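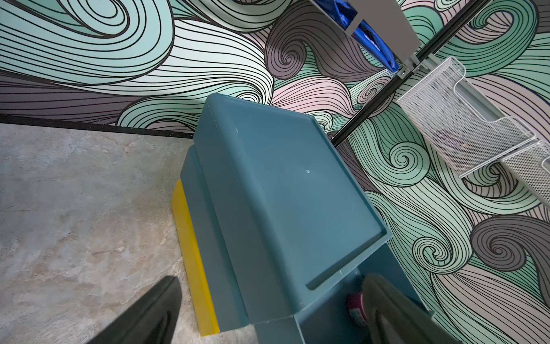
# Sealing a Bare Concrete Floor in a Workroom

Applies to interior slabs on grade, troweled finish, no existing coating. The procedure uses a water-based penetrating sealer and a hand sprayer. It does not cover epoxy, urethane or any other film-forming product, and it does not cover garage floors that take hot tires.

The worked figures come from a ground-floor workroom at the Tremberg building, coated in July by Ovidiu Stoica and Bianca Coman. Floor area was 64 square meters. Other rooms will differ mainly in how much sealer the slab takes up.

## 1. Decide whether the slab can be sealed

A penetrating sealer has to reach open pores. Three conditions stop it:

- An old sealer, wax or curing compound on the surface
- Oil that has soaked in
- Moisture moving up through the slab

### 1.1 Water drop test

Put a teaspoon of clean water on the floor in several spots, including one near a door and one in a corner that gets little foot traffic. Wait ten minutes.

| Result | Meaning | Next step |
|---|---|---|
| Water soaks in and the spot darkens | Pores open | Go to 1.2 |
| Water beads or stays on top | Coating or wax present | Strip, then test again |
| Mixed results across the room | Partial coating or worn wax | Strip the whole floor |

Do not strip only the spots that fail. The edges of the stripped areas will show through the sealer as lighter or darker shapes, and they can't be blended afterward.

### 1.2 Plastic sheet test

Tape a square of clear plastic sheet to the floor on all four sides. Leave it overnight at minimum. Lift it and look for droplets under the plastic or a darker patch on the concrete. Either one means moisture is coming through. Find the source before going further. Common ones are a downspout that empties against the wall, a slow leak at a pipe sleeve, and outside soil graded toward the building.

The sheet test is crude. It will miss a slab that is damp only in the wet season. If the room has a history of musty smells or lifting floor tile, have a proper meter reading taken.

## 2. Materials

- Penetrating sealer, water-based
- Alkaline concrete degreaser
- Pump sprayer with a fan tip
- Microfiber flat mop, two heads
- Stiff deck brush, or a floor machine with a nylon brush
- Wet vacuum
- Painter's tape and masking film
- Nitrile gloves, splash goggles, rubber boots

We used the Dinu sprayer already in the tool room. Any sprayer will do if it has never held oil or solvent. Residue from either one will leave water-repellent spots on the slab.

### 2.1 How much sealer to buy

Coverage printed on the container assumes an average slab. A dense, hard-troweled floor will take less and a soft or dusty one will take a good deal more. Run a trial patch of one square meter in a corner, measure what goes into it, and scale up from there. Add an allowance for the second coat, normally half of the first.

The Tremberg floor used roughly 13 liters over two coats.

## 3. Preparation

### 3.1 Clear and mask

Remove everything that stands on the floor, including items that seem too light to matter. A stool or bin left in place leaves an unsealed print of its base.

Mask the wall to a height of 19 cm above the floor. Alkaline cleaner splashes higher than expected during scrubbing and will dull most wall paint. Where the wall carries a mural or any decorative finish, test the tape first in a low corner. Leave it for an hour, pull it back slowly at a flat angle and check the adhesive side for color. If paint comes away, stand loose film against the wall and hold it at the bottom with strips of scrap lumber.

### 3.2 Repair

Fill cracks wider than a credit card is thick. Use a cement-based patching compound and follow its cure time before cleaning. Hairline cracks can be left alone. A penetrating sealer will enter them but will not close them.

Patches will stay visible. New cement is a different gray from the old slab, and a clear sealer makes the difference slightly stronger. Safta Furtună tried tinting the patch mix on the corridor floor next door, with acceptable results in the middle of the floor and poor ones at the walls, where the original slab was much more mottled. On a work floor the extra effort is hard to justify.

### 3.3 Degrease

1. Sweep, then vacuum the joints and corners.
2. Wet the floor with plain water until it is evenly dark, with no standing puddles.
3. Apply the degreaser at the strength given on its label.
4. Let it stand for the label time. Do not let it dry on the slab.
5. Scrub in two directions.
6. Pick up with the wet vacuum.
7. Rinse and vacuum twice.

Check the last rinse with pH paper. A reading close to that of the tap water means the cleaner is out. If it is still clearly higher, rinse again.

### 3.4 Dry

Leave the floor to dry with doors open and a fan running at floor level. Allow a full day in warm weather and two in cool weather. The slab should be one even tone apart from its natural mottling. Dark outlines along the joints mean water is still held there.

## 4. Application

Work in strips as wide as a comfortable arm sweep, starting at the wall farthest from the exit.

1. Fill the sprayer no more than two-thirds full.
2. Hold the tip about knee height and spray in overlapping passes.
3. Keep the surface visibly wet for the time on the label — add more where it soaks in early.
4. Spread any puddles with the mop before they start to thicken.
5. Move to the next strip while the edge of the last one is still wet.

Two people make this much easier. One sprays and the other follows with the mop. Working alone, reduce the strip width and stop only at a control joint, where a lap line will be hidden.

Apply the second coat within the recoat window on the label. Past that window the first coat starts to repel the second, and the extra material dries on top as a white film.

### 4.1 Removing surplus

Sealer that has not soaked in by the end of the wet time has to come off. Go over the floor with a clean mop head dampened with water. Rinse the head often. This step accounts for most of the difference between a clean finish and a hazy one, and it takes as long as the spraying.

## 5. Cure and return to use

| Use | Wait after last coat |
|---|---|
| Socks or clean soft shoes | 4 hours |
| Normal foot traffic | 24 hours |
| Light furniture, hand-carried | 48 hours |
| Rolling loads, wet mopping | 7 days |

These are our working times at normal room temperature. Where the product label is stricter, follow the label.

Fit felt or soft rubber pads to anything that gets dragged. Check plastic casters for embedded grit before they go back in the room. Avoid black rubber feet for the first week, as some rubber compounds leave a permanent brown stain on fresh sealer.

## 6. Faults

**White haze.** Surplus left on the surface. Scrub with warm water and a nylon pad within 24 hours. Older haze needs the manufacturer's remover.

**Dark patches.** Sealer applied over damp concrete, or a locally softer area. Damp patches usually fade over a few weeks. Soft areas stay.

**Water still soaks in.** Not enough material. Repeat the drop test after seven days, then recoat if the product allows it.

**Dusting.** The surface paste is weak. A repellent sealer will not fix it, and a densifier should have gone down first. Tincuța Lazăr keeps the densifier procedure as a separate sheet.

## 7. Maintenance

Sweep daily if the room is in use. Damp mop with a neutral cleaner. Vinegar and other acid cleaners etch the cement paste and should be kept off the floor entirely.

Repeat the drop test once a year at the door, at the main workbench and at one low-traffic spot. Recoat when the door spot darkens in under ten minutes. It is normal for the doorway to need attention before the remainder of the room does, and a local recoat out to the nearest joint is acceptable there.

Record the product, batch number and date inside the electrical cupboard door. Corrections to this page go to Ruxandra Buzatu.

Last revised 2026-07-27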